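# ¡Un día de puertas abiertas con robots!

¿Alguna vez has intentado coger una pelota de ping-pong con unas pinzas de cocina? Prueba en casa y verás: se escapa, rueda, se cae de la mesa. Pues en el taller de Stodidora hay dos brazos robóticos que se dedican justo a eso, y en marzo abrieron las puertas para que fuéramos a verlos trabajar.

Nos recibió Gintarė Vaher, que lleva años enseñando a los robots a coger cosas. Lo primero que nos contó es que un robot no tiene ojos como los tuyos: usa cámaras. Una mira desde arriba, como si fuera la cabeza, y otra va pegada a la muñeca, muy cerquita de la pinza.

**¿Y cómo aprende?** ¡Repitiendo! Igual que tú con la bici. En el taller guardan ya 1.274 intentos de meter pelotas en una cubeta, y quieren llegar a unos 2.000 antes del verano. Los intentos fallidos también se guardan, porque de ellos se aprende muchísimo.

**¿Qué es lo más difícil?** La pelota es redonda y pesa poquísimo (menos de 3 gramos, ¡como una hoja de papel!). Si la pinza la empuja un pelín, se va rodando. Hay que bajar despacio, abrir los dos dedos, cerrarlos con cuidado y soltar en el sitio justo.

Fíjate en las pelotas blancas y en los dedos negros de las pinzas:
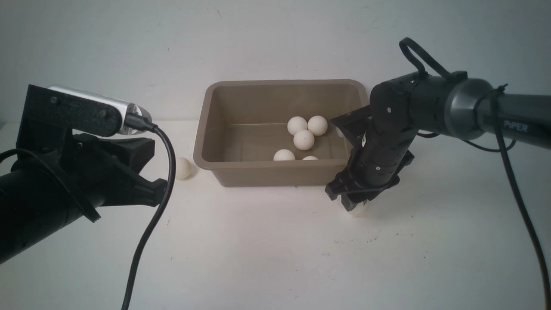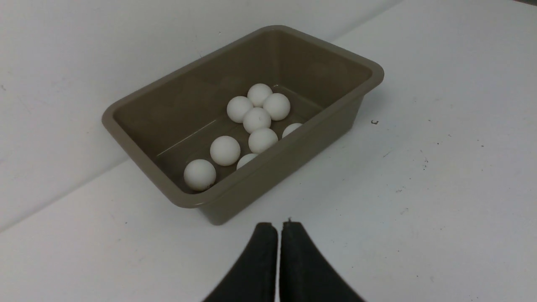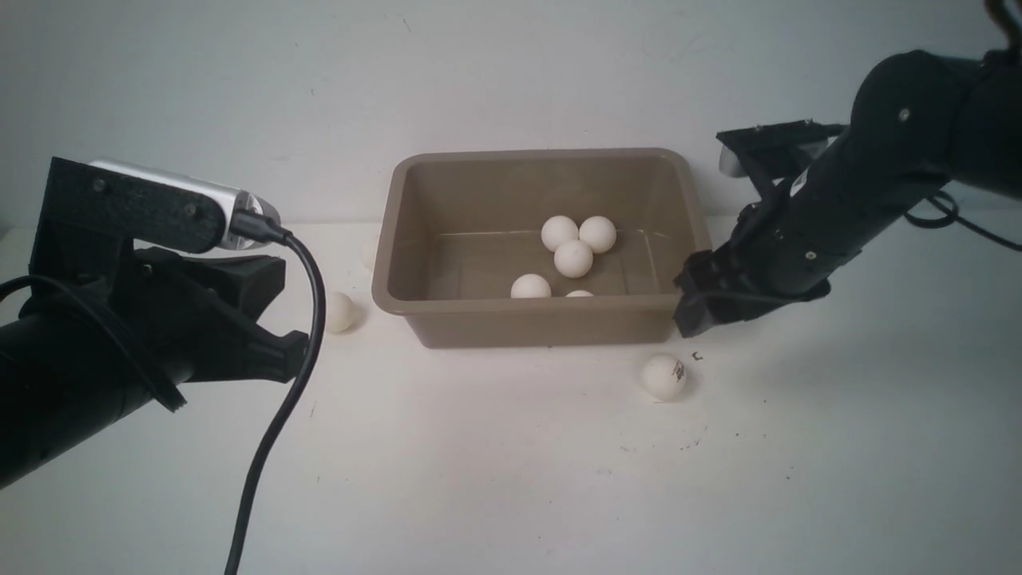
Santino Cabral preguntó si el robot se aburre de hacer siempre lo mismo, y añadió que él, después de recoger 281 pelotas, pediría por lo menos una merienda. Gintarė se rio y le contestó que los robots no se aburren, pero que ella sí merienda todas las tardes.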